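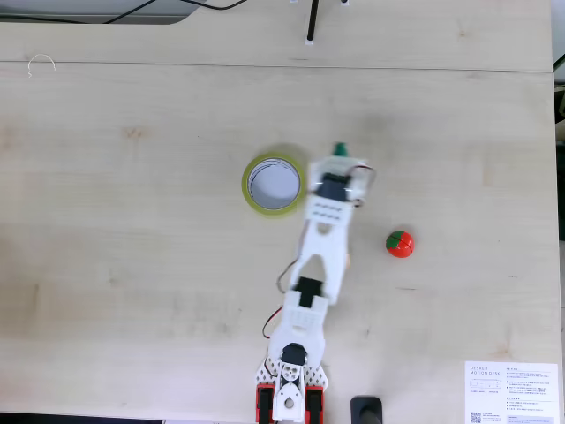 4. Preparing and cooking chickpeas in the Clutitz pressure cooker

Read section 2 (Lid and valve) before you start. The quantities in this section are for model 1006. If you have the smaller model, use half of everything, also the water.

4.1 Soaking

1. Weigh the dried chickpeas and remove the broken ones and any small stones.
2. Wash them in cold water until the water stays clear.
3. Put them in a large bowl and cover them well with cold water. They will become much bigger, so do not choose a bowl which fits them exactly.
4. Leave them for 10 hours. In January, in a cold kitchen, 11 hours is better.
5. Throw away the soaking water and rinse again.

Note: Do not put bicarbonate in the soaking water. With old chickpeas it is a common habit, but under pressure the skins come off and can travel up to the valve.

4.2 Filling the pot

1. Put the chickpeas in the pot first, then the water. The water must stand two fingers above them.
2. Add one bay leaf and one spoon of oil. The oil keeps the foam low.
3. Check the level on the inside wall. For all dried pulses the pot must not be filled higher than the HALF mark. The MAX mark is only for soups and vegetables.
4. Do not add salt now. See 4.4.

CAUTION: Pulses make foam when they boil. If the pot is filled over the HALF mark, the foam can block the valve and the pressure cannot go out.

4.3 Cooking

1. Boil without the lid and take off the white foam with a spoon.
2. Wipe the edge of the pot, put the lid on and turn it until the handle clicks.
3. Keep the heat high until the indicator pin comes up, then turn it down to low. Start to count the time from this moment, not before.
4. Cook for the time in the table at the end of the manual. Chickpeas for salad need less time than chickpeas for hummus.
5. Switch off the heat and wait until the pin goes down alone.

CAUTION: Do not use the quick release with chickpeas, beans or lentils. Hot foam will come out together with the steam.

If the pin does not come up, look at the rubber ring. Most often it is dry or it is not sitting flat. Switch off, let the pot cool, and only then open it.

4.4 After cooking

1. Open the lid away from your face.
2. Press one chickpea between two fingers. If it is still hard in the middle, close the lid and cook again for a short time.
3. Add the salt and let the chickpeas rest in their water.
4. Wash the valve and the ring by hand the same day. Dried foam is difficult to remove later.

Keep the cooking water if you make soup. It can be frozen.

Text: Ornella Fontana. Revised April 3, 2026.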